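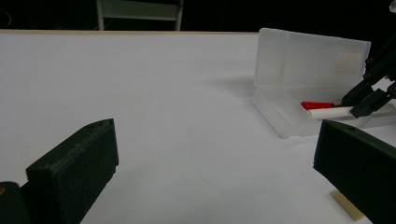 Fig. 3. Marker in the base tray, case lid open.

Packing the Marker Case

The Restov case is a hinged box in frosted plastic. It holds the markers used with the Rolness planning board and keeps them in one place between sessions.

Before you start

Clear a flat part of the table and wipe it dry. Leave at least 8 inches of free space in front of the case.

1. Set the case on the table with the hinge facing away from you.

2. Open the lid until it stands upright behind the tray. It does not need to lie flat.

CAUTION: Do not push the lid past the point where it stops. The hinge can split, and it is not sold as a separate part.

3. Check that each marker is capped. Press the cap until it clicks.

4. Lay the first marker lengthwise in the tray. Keep it on its side.

5. Add the remaining markers next to the first, with all caps at the same end. The tray takes up to 14 Zora markers in two layers.

6. Lower the lid and press along the front edge until it closes. If the lid springs back up, a marker is sitting too high. Open the case and move it.

NOTE: Berge wide markers are thicker than the Zora type. Pack them in a single layer or the lid will not close.

Taking a marker out

1. Open the lid as in step 2 above.

2. Lift the marker by the barrel. Pulling on the cap can leave it loose.

3. Close the case while you work, so the tray stays free of dust.

Cleaning

Wash the empty case in warm water, no hotter than 30 °C, with a little dish soap. Do not use alcohol or scouring pads on the frosted surface. Let the case dry with the lid open before you put the markers back.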